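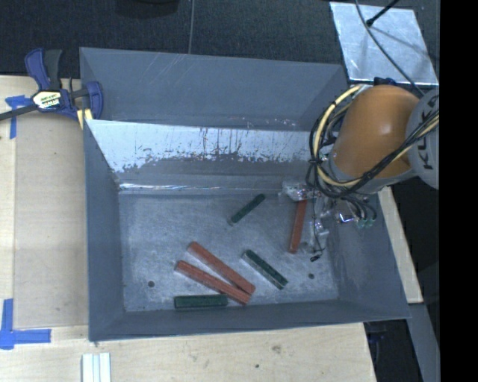 Chapter 11
Player Registration and the Transfer Window

A professional club does not own a player. It holds the player's registration, and only the club that holds it may field him in league matches. When newspapers write that a midfielder has been sold, what has changed hands is the registration, together with a new contract between the player and the buying club.

This chapter covers how registrations move. Section 11.1 deals with the 2 transfer windows, the long one in summer and the short one in January. Section 11.2 looks at the fee and how it is paid. Most large fees are split into installments, often with add-ons tied to appearances or league position. Section 11.3 turns to loans, where the registration moves for a fixed period and then returns.

We will use one case throughout. Farkora, a second-division club, wants a left back from Zolska. He has a year left on his contract and has asked to leave. Zolska wants the full fee at once. Farkora offers 3 payments and a share of any later sale. The Bjarnason agency acts for the player, and its own fee has to be settled before he signs.

Before reading on, write down which party you think has the strongest position in June, and which has it on the last evening of the window. Keep your answer. You will need it for the exercises at the end of Section 11.2.

Key terms: registration, transfer window, installment, add-on, sell-on share, loan, recall clause

11.1 The Two Windows

A window is a period in which a league accepts new registrations. Outside it, a club may still agree to terms with a player, but he cannot play until the next window opens.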